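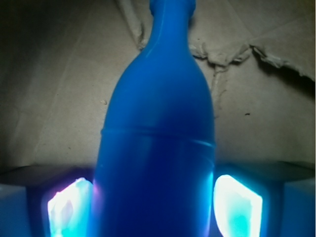

Blue bottle between the fingers, wrist camera view, pads lit.

Hi Amparo, hi all,

Thanks for such a careful reading of the draft, and sorry it has taken me until Saturday to sit down and answer properly!

On Feb, Amparo Cantero wrote:
> I follow the slip estimate from the finger pads, but why feed the
> wrist view in as well? And did the 24 Hokedach runs use the same
> threshold as the first set?

Same threshold, yes, we left it alone for all 24. As for the wrist view, the pads tell us a lot about the contact and very little about how the bottle is leaning, and a smooth one with no label gives the pads hardly any texture to track. The outline of the neck and shoulders helps there. With the pads alone we missed 15 slips out of 600 grasps, and adding the wrist view brought that down to 13, so please don't let me oversell it (Eusebio Barrios has already teased me for the word "substantial", and it's gone from section 4).

I do still want to try dimmer pads, as the glare bothers me. If anyone at Lirkdale has settings they like, I'd love to hear them.

Warmly,
Nerea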